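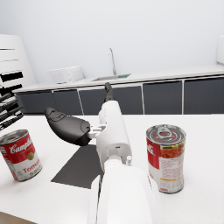
# Chapter 7: Paying for Water

Most households turn on a tap many times a day and receive a bill a few times a year. Between those two events lies a system of pipes, pumps, loans, and public decisions that few customers ever see. This chapter examines how towns set the price of water and who bears the cost when the price is wrong.

Water utilities have high fixed costs. A treatment plant must be staffed and maintained whether customers use a great deal of water or very little. The cost of treating one more gallon, by contrast, is usually small. A utility that charged only for that extra gallon would be unable to repay the money it borrowed to lay its pipes.

Consider the town of Stonach, which buys treated water from the neighboring district of Granar. For many years Stonach charged every household the same flat fee. A retired couple in a small apartment paid as much as a family watering a large lawn. When a dry winter left the Granar reservoir low in February, the town had no means of encouraging customers to use less, as their bills would not change. The town council then installed meters in 784 homes and adopted a two-part rate:

- a **base charge**, paid by every customer, which covers pipes, pumps, and debt; and
- a **usage charge**, paid on each gallon above the first 600 in a billing period.

The new rate raised questions of fairness as well as efficiency. Large families use more water than small ones, and they do not always have larger incomes. Some residents of the Calimlim neighborhood, where older plumbing is common, received high bills caused by leaks they had not known about. Section 7.3 returns to their case.

## Key Terms

base charge, fixed cost, flat fee, marginal cost, two-part rate, usage charge

## 7.1 Fixed and Marginal Costs

A **fixed cost** is one that does not change with the amount produced. The main line from Granar to Stonach is an example. Its yearly loan payment is the same in a wet year and in a dry one.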